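## 4. What We Bought, and What We Should Have Budgeted For

I'll start with the money, because that's what people email us about. Our plan had one big line for the robot and a much smaller line called "misc." The big line held up fine. The small one is where we got into trouble, and I'd like to save the next lab a few awkward meetings.

We looked at two hands, the Kelness and the Riedl. The Kelness was cheaper up front, but the quote left out the wrist adapter, the spare cable set and the fingertip covers. Once we added those in, the gap shrank to $438, and we went with the Riedl for its longer warranty. (If you're comparing quotes, ask for a price with everything you need to run it for a year. Sales people will do this if you ask twice.) The Steltia cart we put under our workstation was a luxury, and I'd buy it again tomorrow.

Spare parts were our worst guess. We set aside money for two cable replacements and used up 16 cables by June — mostly the cheap ones near the wrist, which bend every time the hand turns over. We now order them by the box. We also keep a second set of fingertip covers on the shelf, since the Breltora depot takes weeks to ship anything small.

Then there are the household objects. We'd written "assorted props" in the proposal and left it at that, which was silly of us. A cleanup task eats props. Bristles splay, foil gets flattened, plastic gets scratched, and a worn prop is a slightly different prop from the one you started with. Over the whole project we spent around $2,000 on things you could find in any supermarket, and we logged 61 separate receipts to get there. Please get a store account. Our office still brings up those receipts.

Surfaces belong in the budget too. I'd only thought about tables, but a fair share of our tasks happen on soft things, and a mattress takes up real floor space that somebody has to pay for. Figure 3 shows the kind of small-item layout I mean.
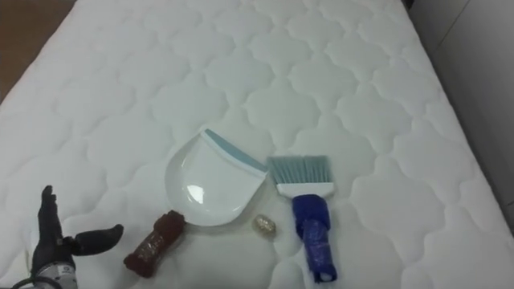 **Figure 3.** Dustpan, hand brush, foil ball and brown-wrapped cylinder on a quilted mattress, with the robot's hand at lower left.

None of those four items would worry anyone on its own, and that's how they slip past a planning meeting. My advice is to price one full task, props and surface included, then multiply by the number of tasks you've promised. Add the spares after that, on their own line. We've done it this way for our renewal request, and the "misc." line is gone.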